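In defence of the busy wall

My aunt's front room in Vilcombe had brown and orange wallpaper with loops the size of dinner plates, and I was sick with envy of it as a child, because ours at home was magnolia. It still is, as it happens. My mother had it done again last April, in the very same shade, and was terribly pleased with how it came up.

I have been thinking about that front room a good deal this winter, having spent far too many evenings looking at houses for sale that I have no intention of buying. Room after room of pale grey! Grey sofa, grey rug, a grey cushion with the word "home" on it in case you'd lost your way. I don't believe all these people love grey. I think they are decorating for whoever comes next, some sensible buyer who mustn't be frightened, and meanwhile they have to live there.

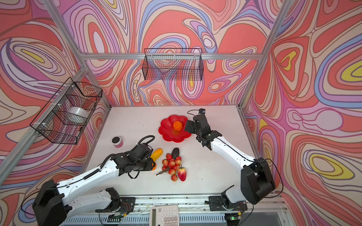
Lăcrămioara Dinu wrote to me after my last piece on this to say that I was being unfair, and that after a day of noise and other people's children she wants to come home to a wall that asks nothing of her. I do see that. I've had days like it myself, and I wouldn't wish swirls on anybody with a headache.

But colour needn't mean the whole room. I paid 70 pounds for two rolls of something with enormous pink peonies on it, which did the back of the landing and left enough over to line a drawer, and every morning I come out in my dressing gown and feel a little bit cheered (my husband says ambushed). A cupboard door will do it. So will a bright plate, left out where you can see it.
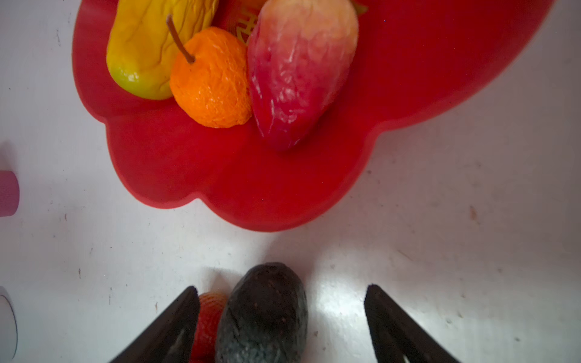 My neighbour's view, given over the fence, was that you tire of a strong colour in a year and then you're stuck with it. Well, perhaps. My aunt had her loops up for most of my childhood and I never heard her complain, though she did go off the curtains.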